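In defence of the tablecloth

I grew up in a house where the tablecloth came out twice a year and went straight back in the drawer, so it has taken me a long time to get to this opinion, but here it is: put a cloth on the table. Put one on every day. Put one on the table where you do the dirty jobs, especially!

My friend Jacqueline Joly thinks I've gone soft in the head. She wiped down her bare kitchen table in front of me last month, one swipe, done, and gave me a look as if that settled the matter. And yes, fine, a bare table is quick. But a bare table also clatters. Every mug you put down, every pair of scissors, every dropped screw sounds like an accident (and my neighbours in the flat below would agree with me, I think, if I asked them).

We moved into the Tellham flat in June, and the first thing I bought was 35 pounds' worth of plain cotton off the roll, which did two tables and left enough over for a set of napkins I still haven't hemmed. The man in the shop wanted to sell me something wipeable. I've had wipeable. It sticks to your forearms in summer and it goes stiff at the corners, and after a year it smells faintly of every dinner you ever had on it.

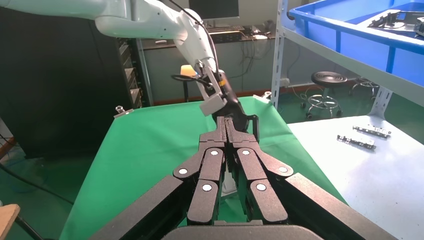 Tellham, 2022-09-14

Green is my favourite, and I'll argue for it with anyone. I mean a proper bright green, the sort covering the table up there, not the sad sage that's in all the catalogues at the moment. White shows the tea. Navy shows the crumbs. Patterns are lovely in the shop and then you lose a needle on one and spend half the evening patting about with the flat of your hand. On bright green you can find nearly anything, a button, a pill, a pale bit of sponge, and it cheers up a north-facing room no end.

Then there's the ironing question, which comes up every single time. Adeel Kakakhel, who I used to share a house with, ironed his cloths on the table itself, on top of a blanket, and they were beautiful for as long as it took somebody to lean on them. I don't iron mine. A few soft wrinkles never hurt anybody's supper. If it really bothers you, give it a good shake when it comes out of the wash, hang it over a door and pull the edges straight while it's damp, and leave it at that.

I'll give Jacqueline one point. A cloth does slide. If you're rolling pastry or sawing at a loaf you want it off, or at least folded back, and I've nearly had a whole teapot in my lap from getting up too fast with the hem tucked under my knee. Clips help, the cheap springy ones. So does cutting the thing shorter than you think you should, so it stops well above the seat of the stool and doesn't get dragged about every time somebody sits down.

Mine gets washed at the weekend, or sooner if there's been beetroot. I've got two on the go, both green, and the older one has a scorch mark I put the fruit bowl on.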